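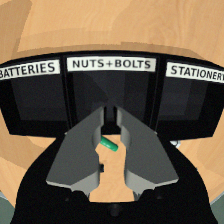

Fingers open over the small green piece, with the three labeled bins right behind it.

Build a Desk Sorter in Simulation Before You Drill Anything

by Engelhardt, from the bench at Stustholm

Tostance is my name for a project that has eaten most of my evenings: an arm on a pedestal that picks small junk off a table and drops it in the right compartment of a desk organizer. Batteries in one, nuts and bolts in the next, stationery in the last. The real table is going into a corner of the Stustholm workshop in September, and before I put a single hole in it I wanted to know that the arm could reach everything from where I meant to bolt it down.

So I built the whole thing in Tivent first, and I loved doing it! If you've got an arm (or are saving up for one) and a free weekend, you can follow along. You'll need a computer that can run Tivent with shadows turned on, the model files for your own arm and gripper, a tape measure and some patience with angles.

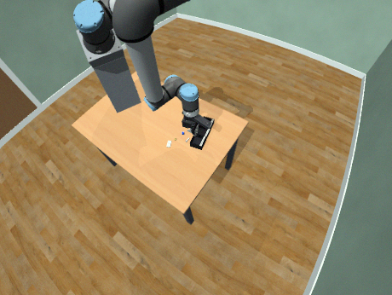 9 min read

Step 1. Build the room

It's tempting to drop the arm onto a gray grid and start moving it. Spend the extra hour on a room. I gave mine green walls, a plank floor, baseboards and a door, and it paid off the first time I swung the elbow back and had to think about where a wall would be. You also get a much better feel for size when there's a door to look at.

Set your units to millimeters before you import anything. I had mine wrong for a whole evening and my gripper came in big enough to pick up the table.

Step 2. Add the table and the pedestal

Measure your real table and make the simulated one match, including the thickness of the top. My working area is 700 mm deep, so that was the first number I typed in. Legs matter less, but put them in anyway. You'll want to know where your knees go when you're sitting there tuning.

Put the pedestal near an edge and leave the rest of the top clear. Mine is tall, and that was a deliberate choice. A low base sends the forearm out almost flat, and then it knocks over whatever stands between it and the target. With the shoulder up high the forearm slopes down toward the work and the gripper can hang straight below the wrist.

Lock the pedestal to the table and the table to the floor. In Tivent that's the Fixed box on each part. Skip it and the arm will throw itself across the room on the first fast move, which is hilarious once.

Step 3. Mount the arm and find a good rest pose

Snap the base joint to the plate on top of the pedestal, then move one joint at a time, slowly, and write down where each one runs into something. Do this with the gripper attached! The fingers add more length than you'd think.

For a rest pose I like the gripper pointing straight down, up high enough to clear the organizer walls, with the elbow bent. From there every pick is a short trip. Save the pose under a name you'll remember on a Tuesday night when you're tired. Mine is "home_high".

Step 4. Make the organizer

The organizer is three open boxes side by side with a rim along the top. I drew mine in black with a gentle curve to the front, then put the labels on the rim in fat black capitals on white: BATTERIES, NUTS+BOLTS, STATIONERY. Big plain lettering is worth it. You'll be staring at these from the wrist camera, close up and at funny angles, and thin type turns to mush.

Two settings to check:

Collision shape. Tivent likes to wrap a single solid hull around anything you import, and a bin with a solid hull has an invisible lid. Parts will sit on top of it as if by magic. Pick "per wall" from the menu and you get a hollow box.

Wall thickness. Keep it at real size. My first walls were so thin that dropped pieces fell through them.

Step 5. Scatter some parts

Start with a few small things and leave space between them. Cylinders are a great first shape: easy to model, and just annoying enough to grab that you learn something. Give each part a believable weight and raise the friction on the fingertips a little at a time. Too low and things squirt out sideways, too high and they stick to the finger on release.

Color helps you more than it helps the robot. Bright blue and bright green are easy to find on a pale tabletop when you're looking from across the room, and plain white ones can get lost against the wood in strong light.

Step 6. Set up your views

I use a wrist view plus two room views from different sides. The wrist view tells you whether the fingers are centered on the part. The room views tell you whether the forearm is about to do something silly behind your back. If you only have the graphics muscle for two, keep the wrist and one room view, and make the room view a high one.

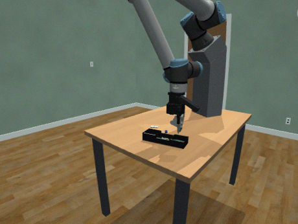 Room view with the gripper hanging low over the tabletop, fingers pointing straight down.

Turn shadows on. They're a lovely cheap height gauge – as the gripper comes down, its shadow slides in to meet it, and after a few tries you can judge the gap by eye.

Step 7. Your first pick

Drive it by hand before you write any code.

Start from the rest pose with the fingers open.
Move over the part and turn the wrist so the fingers will close across the narrow side.
Come down slowly and stop just short of the wood.
Close, wait a beat, and lift straight up.
Travel over the right compartment, lower a little, and open.

My lift speed is 20 mm per second while I'm learning a new shape. It feels like watching paint dry, but you can see exactly when a grip starts to slip and hit pause.

Once you can do it by hand, record the moves and play them back with the part nudged a little each time. I ran a long cylinder session last week and got 19 good drops in a row before one bounced off the rim, and I may have cheered loud enough to bother the people at the lathe.

If it goes wrong

Part shoots away on closing: the fingers are closing too fast, or one is touching well before the other. Center the wrist and halve the speed.

Arm shakes at the end of a move: drop the joint gains a notch, then check that the pedestal is still locked.

Part won't leave the finger: lower the fingertip friction, and open wider before you lift away.

Gripper hits the organizer on the way over: add a waypoint above the rim. Don't try to fix this one by making the path faster.

Next up is printing a drilling template from the simulated pedestal position and taping it to the real tabletop. I'll write that up when the holes are in. If you build your own version, post your bin layout in the comments – I'd especially like to see anyone who has fitted four compartments on a smaller table.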